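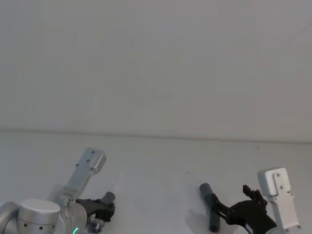 How many channels does the Etetti mixer need for a full brass section? Three brass players need three channels, one microphone each, with the bass, keys and vocals starting from channel four.

4. Setting up for a band with horns

4 min read

This section covers the Etetti stage mixer used with a live band of up to eight players. It follows on from section 3 (Power and mains leads) and assumes the mixer is already switched on and the firmware is up to date. If you are using the Alton stage box, fit it before you start, as the channel numbers change once it is connected.

4.1 Before you plug anything in

1. Turn the main fader and both monitor dials fully down.
2. Check that phantom power is off. The light beside the button should be out.
3. Lay the stage box at the back of the stage, behind the drummer if there is room.
4. Run the multicore along the side of the stage and tape it down wherever people will walk.

Caution: do not connect or remove a microphone while phantom power is on. The thump can damage the speakers and is unpleasant for anyone wearing in-ear monitors.

4.2 Connecting the horns

1. Plug the trumpet into channel 1, the saxophone into channel 2 and the trombone into channel 3.
2. Press the PAD button on all three channels. Brass is loud at close range and will overload the input without it.
3. Ask each player to play a long note at full volume. Raise the gain until the green light is steady and the amber light only flickers.
4. Set the low cut to 100 Hz on channels 1 and 2. Leave it off for the trombone.
5. Repeat step 3 with all three playing together. Most players get louder when they have company, so expect to bring the gain down a little.

Note: clip-on microphones such as the Yammine need phantom power. Switch it on only after every lead on the stage has been connected, then wait a few seconds before raising any faders.

4.3 Guitar and keys

For ska, rocksteady and similar styles the guitar carries the offbeat and has to be heard clearly without getting in the way of the horns.

1. Place the guitar microphone close to the speaker cloth, slightly off centre.
2. Turn the LOW control down to the nine o'clock position.
3. Plug the organ or keyboard into channels 7 and 8 for stereo, or into channel 7 alone for mono.
4. Pan the guitar a little to the left and a mono keyboard a little to the right. If they still blur together, cut the keyboard's MID before you touch the guitar.

4.4 Monitors

1. Give the singer their own voice and the keys first.
2. Add the snare and bass to the horn players' wedge – they rarely need much else.
3. Raise each monitor slowly until it begins to ring, then turn it back slightly.

If the ringing comes back during the set, use the NOTCH dial on the monitor output. Lowering the main fader will not help.

4.5 Saving the set-up

1. Hold SCENE until the display flashes.
2. Turn the dial to an empty slot and press it once.
3. Name the scene after the band or the venue. Names can be up to 12 letters long.

Scenes store fader, pan, EQ and monitor settings. They do not store gain or PAD, so write these down on the sheet at the back of the manual. A scene saved with the Alton stage box connected will not load without it, and the display will show error 251.

Users of the older Irska mixer can bring their scenes across by USB stick – see section 9. The horn presets will need setting again by hand.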